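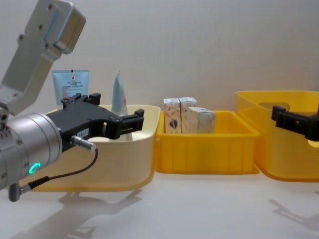

Small goods sorting, bench 2: gallery notes

Published 2022-10-22

The Anari stockroom in Prasodico holds toiletries and small cartoned goods, most of them supplied through Pongsiri. This page records the container arrangement at the second sorting bench as it stands after the September refit. Captions refer to the single view at the head of the page.

Cream basket, left
Plastic, on a white benchtop. Two tubes: a light blue squeeze tube with a white label, and a slimmer pale blue tube, cap up. Tubes are stored upright in this position so that they can be lifted by the end.

Yellow crate, centre
Rectangular, ribbed sides. Three small paper cartons printed in beige, brown and blue, one of them lying lower at the front. Cartons of this size are catalogued under line 134 and may be placed in any orientation, provided the printed face is not creased.

Yellow basket, right
Larger than the crate, with a cut-out handle opening near the upper edge. Goods assigned to it are entered on a separate sheet – line 278 onward.

Notes on the arrangement
The order from left to right is fixed: tubes, cartons, larger basket. Colour coding follows the Clanov scheme, in which cream denotes liquids and creams, and yellow denotes dry goods. The scheme does not distinguish between the two yellow containers, so position must be used to tell them apart.

Bench depth is 103 cm. Containers are set back about 30 cm from the front edge, which leaves room for the tally sheet and a pen. Baskets should be wiped out with a damp cloth at the end of each month and dried before refilling. Cracked rims are to be reported and the container withdrawn – taped repairs are not accepted.

Bench 3 uses the same layout in mirror order. Its gallery is listed separately under Stockroom, Benches.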